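Solid Fuel Plant, Part 2
Handout 9: Condensate return and feedwater treatment
Lecturer: Benedikt Steinbach
Issued September 2, 2022

Read with Handout 8 (steam traps). The worked figures are for the training plant at Drornero. Symbols are unchanged.

9.1 Why condensate is returned

Condensate leaving a process heater is still hot and has already been treated. Each tonne sent to drain must be replaced by a tonne of make-up water, which has to be softened, deaerated and heated again. The fuel cost of that heating is usually larger than the cost of the water, and it should be worked out first.

Return ratio is defined as the mass of condensate reaching the feed tank divided by the mass of steam exported, over the same period. Do not use a ratio taken from a single reading. Batch users return condensate in bursts, and the tank level hides this for several hours.

9.2 Flash losses

When condensate at trap pressure enters a vented line, part of it boils off. The flash fraction is

x = (h1 - h2) / L2

where h1 is the enthalpy of the condensate before the trap, h2 the enthalpy of saturated water at the lower pressure, and L2 the latent heat at the lower pressure. All three come from the steam tables. Students often take L at the upper pressure; the answer then comes out too high.

Flash steam can be used in a low pressure main if one exists. At Drornero it does not, and the vent goes to a small condenser above the feed tank. 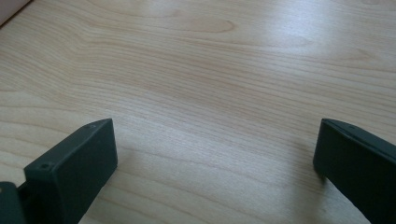
The condenser must be sized on the peak flow from the traps. An undersized unit passes steam to the vent and raises the pressure in the return line, and the traps furthest from the tank then stop draining properly. The fault is often wrongly put down to the traps themselves.

9.3 Dissolved gases

Oxygen causes pitting, mostly in the economiser and at the feed inlet. Carbon dioxide comes from bicarbonate in the make-up, which breaks down in the boiler and leaves with the steam. It dissolves again when the steam condenses and lowers the pH of the condensate. The result is grooving along the bottom of horizontal return pipes.

Deaeration deals with most of the oxygen. A scavenger is dosed after the deaerator to remove what is left -- never before it, as this wastes chemical. Carbon dioxide formed in the boiler has to be dealt with by dosing an amine or by lowering the alkalinity of the make-up.

9.4 Contamination

Returned condensate is monitored by conductivity and, where oil is handled, by turbidity. The diverter valve must fail to drain. Check this on the drawing before you accept it on site. The Zillia exercise sheet contains a valve drawn the wrong way round, and you are expected to find it.

Conductivity will not detect sugar or oil. Sites with such risks need a second method.

9.5 Exercise

A plant exports 1,027 kg/h of steam. Condensate forming 19 per cent of this mass is lost before it reaches the feed tank. There are no other losses.

(a) Find the return ratio.
(b) Find the make-up flow in kg/h, ignoring blowdown.
(c) Repeat (b) with a blowdown of 2 per cent of the steam flow.
(d) State which of the losses could be reduced without new pipework.

Show units at each step. Hand in to Nilton Salazar before the plant visit. Steam tables may be used in the test; Handout 8 may not.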